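Setting up your sitter profile in Helmy

I've walked plenty of new sitters through this part of Helmy, so I'm writing it down the way I'd say it over the phone. You'll need your ID, two references and a decent chunk of quiet time (I like 9 p.m., when my own kids are down).

1. Open Helmy and tap Join as a Sitter. Pick your home area first. If you live between Fledness and Skarnness, choose the one you can get to faster in the morning.

2. Type your name exactly as it appears on your ID – nicknames go in the second box, and that's the one families see.

3. Add your references. Helmy emails them a short form, so give them a heads-up before you hit Send!

Note: A reference can't be a relative, even if you've watched your sister's kids for years.
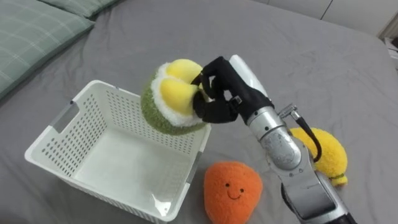
4. Set your hours. Drag across the calendar to mark when you're free, then tap Save at the bottom. If you leave the page without saving, the whole week goes blank again and you get to start over (ask me how I know).

5. Choose your age groups. Only check Infants if you've cared for a baby under 12 months on your own.

Caution: Don't put your street address or phone number in the About Me box. It has a limit of 397 characters and every family in your area can read it.

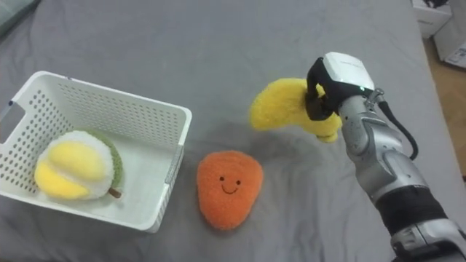 6. Fill in the Activities section. Families really do read this one, so be specific about what you'd do with a toddler on a rainy afternoon. "I like to play" doesn't say much. Mine talks about tidy-up games, where a couple of plush toys, like the yellow banana and the orange one, go into a white plastic basket while we sing. Two or three lines in that style is plenty.

7. Tap Submit for Review. The bar at the top should read 100 percent. If it's stuck lower, go back to step 3, where a missing email address is the usual culprit.

Note: If you had a profile on Stinico before, you can bring your reviews over under Settings, then Import. Do it after you're approved.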